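Greifertest, Notizen Juni

Nachmittags, kurz nach dem Umbau. Die Backen von Grikmont sind jetzt auf beiden Armen drauf, die alten von Bonduvance liegen wieder in der Schublade. Hat länger gedauert als gedacht, weil ich erst die falschen Schrauben erwischt habe (die kurzen gehören zur Kameraplatte, bitte endlich mal beschriften!). Danach Nullpunkt neu eingelernt und Controller neu gestartet – beim ersten Hochfahren wieder Fehler 728, beim zweiten war Ruhe.

Aufgabe für den Vergleich ist dieselbe wie im Frühjahr: kleine orange Frucht vom Teller nehmen und woanders wieder ablegen, ohne dass der Teller mitwandert. Klingt banal, aber rund und leicht rollend auf Porzellan ist für Parallelbacken echt gemein.

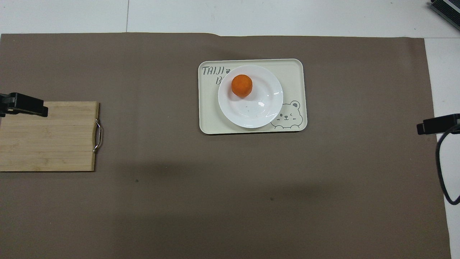

Startaufbau von oben: Teller auf dem Bärchentablett, Brett links

Mit 69 Prozent Öffnung angefangen, das war zu knapp, da kommt man kaum über die Rundung. Ganz auf ist besser, dann aber langsam schließen. Die Kraft habe ich auf Stufe 6 gelassen, bei den alten Backen war das schon die Obergrenze, mit den neuen fühlt es sich viel weicher an. Gefällt mir richtig gut!

Zweite Variante mit dem Teller direkt auf der Unterlage und dem Tablett leer davor. Der rechte Arm fährt dabei flach von der Seite an, mit waagerechtem Greifer, der linke wartet mit den Fingern nach unten.
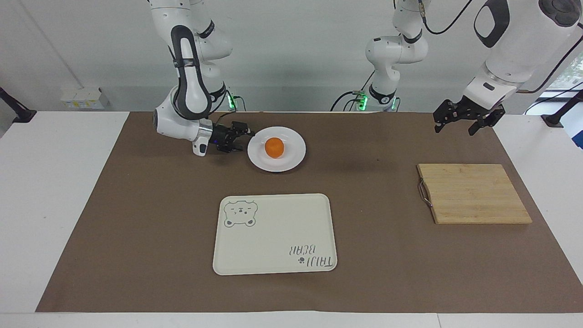

Beim flachen Anfahren ist der Tellerrand das eigentliche Problem. Zu tief, und man schiebt das ganze Ding vor sich her, zu hoch, und die Backen fassen nur die Kuppe. Ich habe die Höhe jetzt von Hand eingetippt, auf Dauer muss das aus der Kamera kommen. Das Skript von Jaredden könnte das wohl, braucht aber eine neue Kalibrierung (200 Bilder, seufz).

Offen: Kabelführung am linken Arm noch mal anschauen, Backenabstand nachmessen, bei Obradović wegen Ersatzpads anfragen. Und morgen dieselbe Reihe senkrecht von oben, mit gleicher Kraft, sonst kann man das alles nicht vergleichen.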